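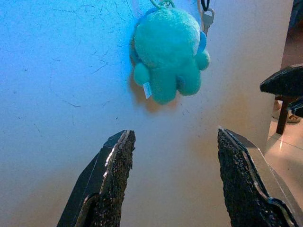

Speaker notes: Tomato pie in Eltotwood, from bakery leftover to main order
Skistley Hall, 2026-02-10

Opening
Define terms first. Tomato pie in this talk means a thick bread base, baked in a rectangular pan, sauce on top, served at room temperature. Cheese is optional and goes on after baking. Pizza is a separate product with separate records.

Slide 2: Sources
Three sets of papers. The Esposito bakery ledgers, the Larent cannery shipping books, and church supper menus. The ledgers list sales by pan. The menus give dates but no recipes. Gap in the ledgers after the move to the second shop; say so before someone asks.

Slide 3: Why a bakery product
Ovens were fired for bread overnight and stayed hot into the morning. Spare dough went into pans. Sauce kept without refrigeration through the day's trade. The first ledger entry is for 90 pans in May, entered under "bread, other." No separate price line until the following year.
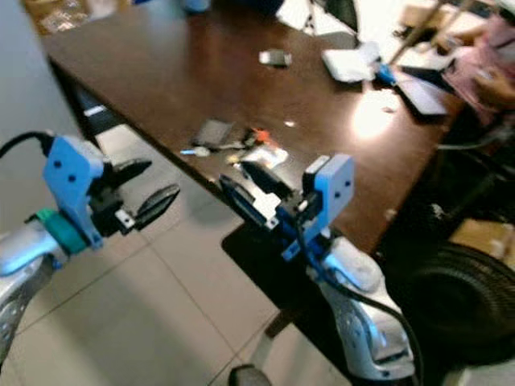
Two robot arms near the edge of a dark brown table.

Slide 4: The canned tomato question
The Larent books show 169 cases delivered to Esposito in one season and 149 the next. The drop does not match pan sales, which rose. Two readings: a second supplier, or a thinner layer of sauce. I lean toward the second supplier. No invoice has turned up, so present both.

Slide 5: Spread
Church suppers moved it out of the bakery. A supper menu lists tomato pie for 700 people, cut in squares. Square cuts matter: no plates needed, and leftovers stack with wax paper between layers. Mention that the menu calls it "red bread." The two names overlap for years.
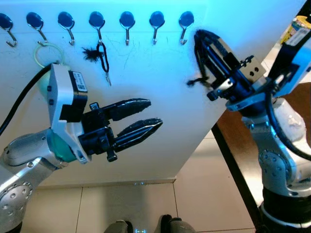 Wall hooks on a white panel, a pale yellow-green ring on one of them.

Slide 6: Open points
When grated cheese became standard. Whether the sugar in the later sauce came from the cannery or the bakery. Skip the dough hydration table if short on time; it is in the handout.

Questions
Expect one on reheating. The ledgers do not cover it.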